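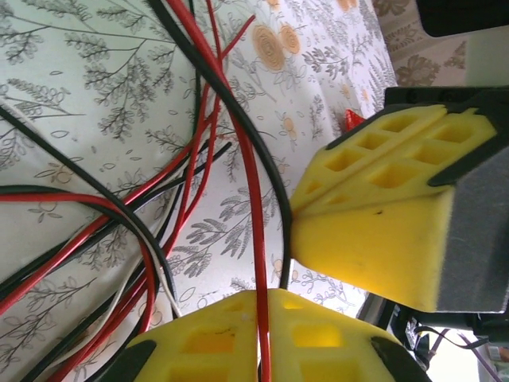 Wire Sorting with Two Arms: Final Report
Grurkberg Robotics Club, Hemow project
14 May 2019

1. What we said we would do

Our proposal in February promised a pair of arms that would pick electrical wires off a table and put them away in baskets by color. We gave ourselves until the end of the month. The proposal also used the word "simply" in two places, and our adviser has since circled both.

2. Why wire is hard

A block stays the shape it was when you planned the grasp. A wire moves when its neighbor moves, and a red one pulled from a pile brings a black one along for company. Our first gripper fingers were bare plastic and let thin strands slide out. The Poretti club suggested foam with a grid of pockets in it, so we padded the fingers with that, in yellow. Grip got better. The foam also picks up crumbs, which we did not think to put in the risk table.

3. Setup

The two arms are mounted at the front corners of an aluminum frame, with three mesh baskets along the back of the table, the green one in the middle. The flowered tablecloth and damask wallpaper are deliberate. Our vision code worked nicely on plain gray and we wanted to find out how much of that was the plain gray. (A lot.) Odd household items stay on the table during runs for the same reason.

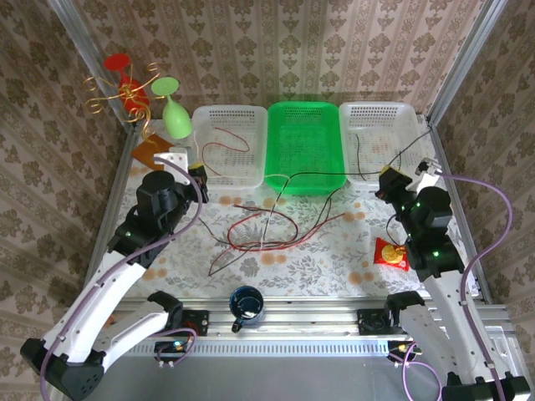 4. Results

We logged 2,000 attempts and threw out the ones where the logger had stopped without telling us, leaving 1,925. Of these, 1,204 ended with a wire in the correct basket. Red did best. White on a white cloth went about as you would expect, and we expect it too, now.

5. Next year

Whoever inherits Hemow should start with the Workneh calibration script and ignore the older one in the same folder. Please rename the older one. We kept meaning to.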